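Progress report for April: the Kostiuk Street drop-in lounge
Prepared by Zoia Chornovol for the Rokum Neighbourhood Fund
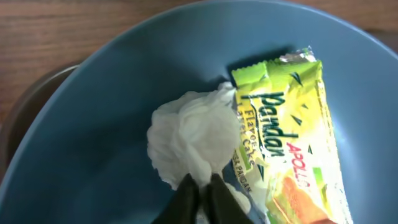
Well, the lounge is finally feeling like somewhere you'd want to spend an afternoon! Your $3,000 has gone mostly on the tables and crockery, and I'm very happy with how the money stretched. We now have 16 place settings, plus the big serving bowls I went on about in my application. The blue one has turned into everyone's favourite (it's huge, with a lovely wide rim) and it lives on the wooden table as our help-yourself snack bowl. The trouble is that people treat it as a bin as well, so you get a scrunched-up tissue sitting right beside a wrapped snack cake. I've put a small lidded bin next to the kettle and started checking the bowl at morning tea and again before we lock up.

Numbers are good. We had 12 regulars by the end of the month, and a few who only come for the cards, which is fine by me.

Two things are running behind. The Vanetti armchairs are still on back order, so we're making do with the old dining chairs and a pile of cushions. And the Forier shelving arrived in the wrong colour. I've sent it back and they've promised a replacement in four weeks.

I've got almost $400 left and would like to put it towards washable tablecloths and a second kettle, if you're happy with that. Receipts are attached. Come by for a cuppa any time after ten!

Zoia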